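The paper on the walls came first

Grenside, January 31, 2020

The woman who packs orders for Prilel has one rule about tape, and she tells it to me before I have taken off my coat. "One piece on each side. If the box needs more, it is the wrong box."

Prilel is a very small shop. It sells stationery and little gift boxes by mail, and it has two people, she and her sister. They asked me not to print their names, so I will not. They moved to Grenside in November, after some years in a cellar on the Bárány road. The cellar was cheap and it had a smell that went into the paper. "We sent out letter sets which smelled like potatoes," she says. "A customer in Jesura wrote to us very politely. She asked if it was on purpose."

I wanted to talk with her about packing, but she wanted to talk first about wallpaper. She likes plaid and she does not apologize for it. In her opinion a person who works all day with small things should have something large and cheerful behind them. "White walls make me sleepy. With checks I stay awake, and also I can see if something stands crooked, there are so many straight lines to compare."

She chose a pattern with many soft colors, pink and teal and lavender and others, and she says her sister needed two weeks to forgive her. For the floor of the work area they agreed quickly. It had to be pale, so that a dropped piece can be found.

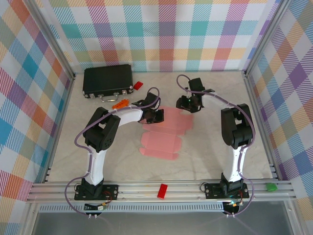
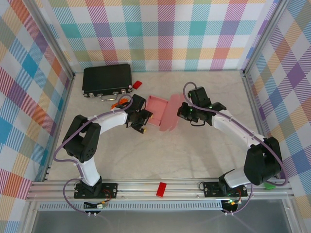 Plaid walls, a pale floor and the black case in its corner.

"The case I have had longer than the shop," she says. It was bought for carrying samples to fairs, and she still carries them in it when there is a fair to go to. The latches are stiff and she opens them with both thumbs. When I ask what is inside today, she laughs and says that I am not a customer.

About the pink boxes she is more serious. Their first boxes were brown, and people liked them, but many did not keep them. A pink one, she says, stays on a desk for years and somebody puts paper clips in it. It is the best advertisement they ever had and it costs them 19 cents more for each box.

I ask what is difficult in such simple work. She thinks for some time – she is a person who really thinks when you ask – and then she says it is the lids. A lid that is a little too tight makes a customer angry, and a lid that is a little too loose comes off in the mail. "You have to close it and open it again, always. My sister says I waste time. But she is the one who answers the complaints, so she does not say it often."

Last year they sent 3098 parcels. Of these, 438 went out in the first half of December, and she remembers those days mainly by what she ate, which was toast. The small colored things that go in as a present were her idea in that same December. Each parcel gets one extra piece, not on the list and not on the bill. She picks it without looking. "If I look, I begin to think which color fits to which name, and then it is evening."

Does she tidy up at the end of the day? Partly. The finished orders go out to the hall, and the tape goes back on its nail, high up, where the neighbor's cat cannot reach it. Other things may stay where they are. She does not believe in the empty table that one sees in magazines. In the cellar they had to clear everything each evening because of the damp, and each morning she lost half an hour to put it out again.

Now she would like a second shelf by the door and a lamp that does not hum. Her sister would like to talk about the wallpaper in the hall, which is still plain, and which she hopes will remain so. They have an appointment to discuss it on Sunday, with cake.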